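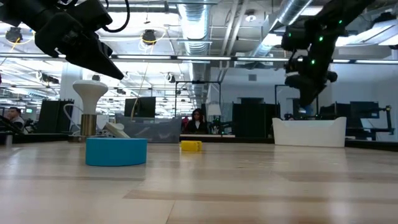 双臂套件试用记:让它先学会收拾桌子

我对桌面机械臂一向没什么抵抗力。七月里 Pesten 把 Jarance 双臂套件的试用名额放出来,我当晚就填了表,第二天一早还给他们打了个电话,生怕排不上(后来才知道排队的人没我想的那么多)。接电话的是 So-yul Byun,她管试用这一摊,说话很快,问我的第一个问题是:“你平时桌上乱不乱?”

乱啊,太乱了!

她说那正好。Jarance 卖的就是这个:两条黑色的臂,各带一个夹爪,一套叫 Pretex 的控制软件,外加 8 小时的上手辅导。你自己带桌子、带杂物、带耐心。套件可以买,也可以按月租,租的话安装由 Pesten 派人来做,买的话反倒要自己装,这一条我看了两遍说明书才敢相信。

先说安装

我这人拧螺丝还行,接线不行。来帮忙的 Slamet Entili 干这行很久了,他把两条臂从高处往下吊,夹爪朝着桌面,说这样前面的桌子全腾出来,东西怎么摆都不挡手。我原来想象的是臂立在桌子两边,像两盏台灯,看了他的装法才觉得自己那个主意挺蠢的。吊装唯一的麻烦是线,走线要留够余量,臂转起来线也跟着甩,留短了会扯,留长了又拖到桌上。Slamet 改了两次才满意。

说明书里关于走线只有半页纸,配图还小得可怜。自己装的读者,请务必先看他们网站上的视频。

从简单的东西练起

Pretex 的教法是“你做一遍,它学一遍”。你用手柄带着臂走,抓起来,挪过去,放下,软件在后面记。头一回上手我紧张得手心冒汗,夹爪开合有一点点延迟,总觉得自己在用别人的筷子吃饭。练过几轮就好多了,延迟还在,但你会提前松手,跟开车提前踩刹车一个道理。

Yanti Manurung 负责辅导我,她建议从方块开始。方块好,平面多,夹哪儿都行,掉了也不心疼。接着换圆的、滑的、歪着放的。带弧面的东西夹爪合得太早就会把它推走,我一下午推走了好多回,Yanti 在旁边笑得不行,又不好意思太大声。

不同夹爪之间也有差别。标配的这副头尖,伸进缝里很灵活,抓大件时接触面就小了。Fekete 出一种宽指的替换件,能装上去,我借来试了一副,抓大件稳一些,抓小件就笨了。要是只打算买一副,我还是选标配的。

换成办公用品,难度一下子上来了

方块练熟以后我有点飘,跟 Yanti 说来点真的吧。她就说那收文具。

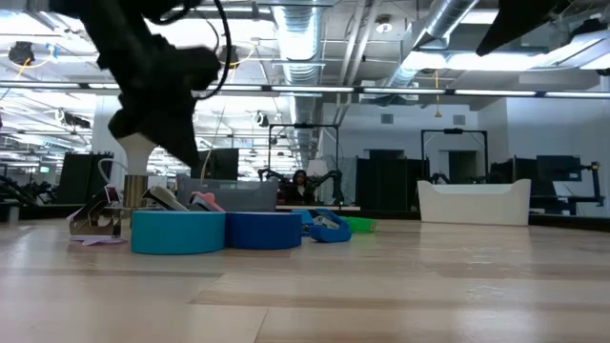
胶带卷平躺着的时候是最烦人的。它矮,两卷挨在一起,夹爪要从边上下去,碰到旁边那卷,两卷一块儿跑。后来我学乖了,先拨开一点再抓,软件居然把这个“先拨一下”的动作也学去了,我高兴得差点拍桌子。订书机呢,重心偏,抓中间会往一头栽,得往后挪一点下手。胶带座更别提了,倒着的时候和立着的时候要当成两样东西来教。

我让它学收文具,一共示范了 47 遍。Yanti 说这个数偏少,认真做的话应该再翻几倍,而且每次要把东西换个位置摆,不然它只会背位置。这话我当时没听进去,总往差不多的地方摆,结果挪远一点它就去抓空气。重新来过的时候我老老实实地打乱,效果好了不少,不过还是有失手,尤其两件东西叠着的时候。

两条臂的配合我想多说几句。宣传册上写得很神,说左右手会“自然协作”。我的体会是,各干各的时候相当顺,左边收左边的,右边收右边的,看着真舒服。一只递给另一只就要看运气了,递得慢,还常常在半空中等对方。Ratih Pelupessy 在 Pesten 写软件,我把这事跟她抱怨了一通,她也没护短,说交接这部分下个版本会重写,眼下建议用户把收纳盒放在两边都够得着的地方,省掉这一步。

值不值得租

租金每月 700 欧元,3 个月起租,辅导包在里面,夹爪磨损另算。对我这种在家里鼓捣的人来说,真的不便宜。可要是学校的实验室,或者小工作室想摸一摸这类东西,我觉得租一期很划得来,光是有人上门装这一条就省掉好多头疼。

不满意的地方也有。软件界面的字太小,手柄的线太短(又是线!),急停按钮放在控制盒侧面,我第一次找的时候摸了半天。中文版说明有几处译得莫名其妙,“归位”写成了“回家”,看熟了倒还挺可爱。

So-yul 前两天来问我续不续。我还在算账。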